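Bench notebook, household oddments, June

Bin sort no. 4, Mridha batch. Started 10.15, kettle first. 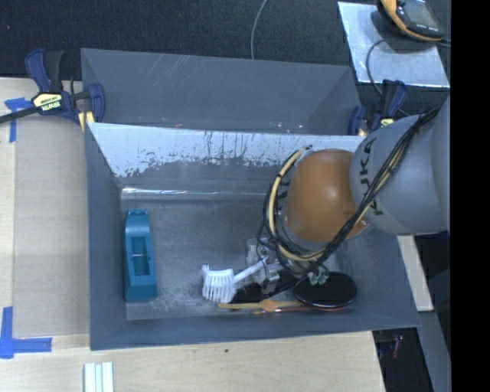 Front bin, Mridha batch. White scrub brush, black oval, teal thing on the left, long thin tools along the front.

Aim for today: get the mixed household stuff into some order before the Penura lot arrives, otherwise we'll have two muddles instead of one. Two grey bins on the light table, one in front of the other. Front = still to be checked. Back = checked and written up. Please keep it that way round, last time they got swapped over lunch and I did half the entries twice.

Going through the front bin.

Scrub brush, white. Wide head, slim handle. A pain to store, the head wants one slot and the handle wants another. Tried it on its back in the shallow tray, rocks about. Bristles down it gets flattened over time (see the sorry blue one on the shelf). Hang it? Needs a hook that takes a slim handle, the Lirneo hooks are too fat. Look in the odds drawer.

Black oval. Glossy, flat, thin shiny rim. On the list only as "oval, blk", no use to anyone. Shows every fingermark so cotton gloves or wipe after. Do not stack anything on it, the last glossy piece came back from the shelf with a scratch right accross it. Sleeve it in tissue and stand it on edge. Proper name still wanted, ask Ukitell what they call it on their sheet.

Teal one. I've put "tape dispenser?" with the question mark and I'm leaving the question mark. Plastic anyway. Label goes on the underside, not the side, side labels peel.

Long thin tools. The yellowish one with the orange middle and the red-handled one with the little orange-brown tip. Both go in the long tray, not the square one. I know the square one is nearer. They end up diagonal and then nothing else fits. Entered as "tool, long, yellow/orange" and "tool, long, red handle" until someone gives me better words.

Dark item under the brush handle - not done yet, write up seperately.

Labels. The roll we have does 60 to a strip, and the printer is skipping again, every so often one comes out blank. Bin the blanks, don't write on them by hand, the ink rubs off and we get mystery objects. Running number on the master list is now 856. If you add anything use the next one up and cross it off the sheet on the door.

Trays: long ones are 75 cm inside. Measured it twice as the Lirneo leaflet gives the outside size only, which is what caught us out in the spring.

11.40 stopped for the delivery. Penura boxes left by the sink for now, still taped. Don't open them till the front bin is done PLEASE.

12.05 back on. Odds drawer has one thin hook, bent. Straightened it in the vice, will do for the brush. More on the shopping list with the tissue and a new marker.

To do
- brush: hook up, check it hangs straight
- oval: tissue, gloves, name from Ukitell
- dark item: entry
- long tray: divider down the middle so the two tools don't rub
- wipe out front bin before Penura goes in
- printer!! try the cleaning card, then the other roll

Query for whoever did the first Mridha sheet: are we grouping by use or by size? I've gone by size as the trays force it, but the sheet has a column for "room" and I've left it empty all the way down. If it matters say so before I get to the next batch, I'm not going back through the lot.

Bench notebook pages | Queries: leave a note in the workshop tray | Back to top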